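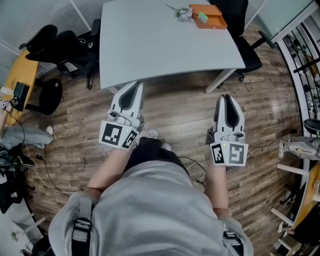
How to Quiet a Squeaky Wood Floor

By Ifeoma Oyelaran

My house on Hawthorne Street in Lirnimstead is 82 years old and for most of the time I've lived in it the upstairs hall announced every trip to the bathroom. Guests learned to walk along the baseboard like burglars. I put up with it until a board outside my bedroom developed a second note, slightly flat of the first, and then I bought some screws.

What follows is what I did, in the order I wish I'd done it. You don't need to be handy. You do need to be willing to walk back and forth over the same two feet of floor while other people in your house reconsider living with you.

What is making the noise

A floor squeaks when two things that used to be tight have come a little loose and are rubbing. Wood shrinks in the winter when the heat is on and swells again when the air gets sticky, and after enough rounds of that, nails lose their grip. Your foot pushes the board down, it slides along the nail or along the board next to it, and you get the sound.

There are three usual places for it:

Board against board. Thin, high, sometimes more of a tick. The edges of two finish boards are rubbing.

Board against subfloor. The finish board has lifted off the layer underneath. You can often feel a little give.

Subfloor against joist. Lower, more of a groan, and it tends to cover a bigger patch. This is the one that sounds like a ship.

It matters which one you have. I spent a whole evening working powder into seams over what turned out to be a subfloor gap, and all I got for it was a slippery hall.

What you'll need

Painter's tape and a pencil
A flashlight
Powdered graphite or plain talcum powder
A soft brush, a rag, and a scrap of wood
Wood glue
A pack of thin cedar shims
A drill with a small bit and a driver bit
Wood screws, length to be argued about below
A breakaway screw kit if you have to work from above
Wax filler stick close to your floor color
A helper who weighs enough to matter

I got everything at the hardware store in Wisilside for 40 dollars, except the drill, which I had, and the helper, who was my brother and cost me a sandwich. The kit I used was an Alar. There are others. They all work on the same idea and they all come with a little three-legged stand you will misplace.

Step 1. Map the squeaks

Take your shoes off if they're loud. Walk the floor slowly, heel to toe, along each board and then across. When you hear something, stop, rock your weight back and forth, and find the worst spot. Put an X of tape there. Keep going.

Do this when the house is quiet. A refrigerator two rooms off is enough to hide a small squeak, and you'll find that one at midnight after everything is put away.

I ended up with 12 pieces of tape in a hall you could park one small car in. Several of those turned out to be the same loose spot heard from different sides, so don't let a big crop discourage you. Write the type of sound on the tape if you can tell. "Ship" and "mouse" were my two categories and they held up pretty well.

Step 2. Check the air before you fix anything

If it's March and the furnace has been running for months, the boards are about as shrunken as they get all year. Some squeaks will go quiet by themselves when summer comes. If only one or two are bothering you and they're new this winter, you have my blessing to wait.

If the floor squeaks in July too, waiting won't help. Carry on.

Step 3. Try the powder

This is for the mouse type only. Shake a little talc or graphite along the seam on both sides of the noisy board. Graphite is slicker, but it's gray, and it gets into a pale floor like soot. On light oak or maple use talc.

Lay a rag over the seam, stand on it, and rock from foot to foot so the powder works down. Brush more in. Rock again. Wipe up what's left before anyone comes through in socks.

This takes five minutes and fixes more than it deserves to. It also wears off. Mine lasted most of a year on the worst seam and is still holding on two others.

Step 4. Go underneath, if there is an underneath

If the noisy floor is above an open basement or crawl space, you're in luck, and everything from here is easier. Send the helper upstairs to stand on the tape. Go below with the flashlight and have them rock.

Look along the top of the joist nearest the sound. If you see the subfloor moving up and down against it, you've found a gap. Put a finger near it (near it, please, your brother is up there) and you can often feel the movement.

To find the right spot from below, measure from something that passes through both floors. A heating pipe is good. A wall usually works. "Sort of by the stairs" does not.

Step 5. Shim the gap

Have the helper step off. Smear a thin coat of wood glue on both sides of a shim and slide it into the gap between joist and subfloor. Push it until it's snug, then give it one light tap at most.

Do not hammer it in. A shim driven hard will lift the subfloor, open a new gap on either side, and give you two squeaks where there was one. I know this from the linen closet.

If the gap runs a foot or more along the joist, a single shim won't do much. Glue a length of two-by-four against the side of the joist, tight up under the subfloor, and screw it to the joist. Leave it overnight before anyone gives it a real test.

Step 6. Pull a loose board down from below

If the subfloor sits tight and the finish board on top is the thing moving, you want a screw up through the subfloor and into the underside of the board.

Work out the thickness first. Find a heating register or any place where the floor has been cut through, and measure subfloor and finish floor together. Your screw, including whatever thickness its head is sitting on, should stop at least a quarter inch short of that total. Then check again. A screw tip coming up in the middle of a hall is a hard thing to explain and a worse thing to step on.

Drill a clearance hole through the subfloor only, wide enough that the screw slides through it freely. A flag of tape on the bit will tell you when to stop. Follow with a smaller pilot hole a little way into the board. Put the helper back on top to press everything down, and drive the screw until the board is snug. Quit there. If you keep going you'll strip the hole and have to start over a couple of inches away.

Step 7. Work from above, if you have to

Upstairs floors have somebody's ceiling under them, and no squeak is worth taking that down. This was my situation for most of the hall.

Breakaway screws are scored partway up so the head snaps off below the surface. They need to go into a joist to do any good, so find your joists first. They're often 16 inches apart, though in an old house "often" is doing a lot of work in that sentence. Look for lines of nails in the subfloor at a register opening, or use a stud finder with a deep setting, or drill a thin test hole somewhere you were going to fill anyway.

Then:

Drill the pilot hole the kit asks for. Hardwood splits without it.
Set the stand over the hole and drive the screw until the stop on the bit touches the stand.
Use the notch on the stand to grip the screw and rock it sideways until it snaps.
Rub the wax stick over the hole and buff with a rag.

One screw per squeak, then walk on it. I used 3 on the worst board and should have stopped at two.

Get a wax stick a shade darker than you think. A dark speck in a wood floor looks like grain. A light one looks like a crumb, and you will keep bending down to pick it up.

Step 8. Walk it again

Give any glue a night, peel the tape as each spot passes, and do the whole slow walk again. You may hear squeaks that weren't on your map. Most were there all along under the louder ones.

At this point you get to decide how much you care. I left one board near the stairs alone, partly from fatigue and partly to hear who's coming.

When to stop and call somebody

A squeak is nearly always only a squeak. Put the drill down and get someone to look if the floor dips when you step on it, if it feels soft, if there are stains or a musty smell below, or if a joist has a crack you can see from the basement. A bouncy floor is a different problem from a noisy one and screws won't touch it.

Also leave it alone if you have radiant heat tubing in the floor, or if you don't know whether you do. And if your floor is the floating click-together kind, skip the screws altogether. Those floors need to move, and pinning one down tends to make it buckle somewhere more expensive. Check that it has a gap around the edges under the baseboard and see if the floor below it is flat.

A few leftovers

Baby powder is fine if it's all you have. The hall will smell like a nursery for a week.

WD-40 and cooking oil are both things people have suggested to me with great confidence. They stain, and they'll cause you trouble if you ever want to refinish.

Stairs squeak for the same reasons but the fix is different, mostly glue blocks underneath and screws where the tread meets the riser. I haven't done mine yet.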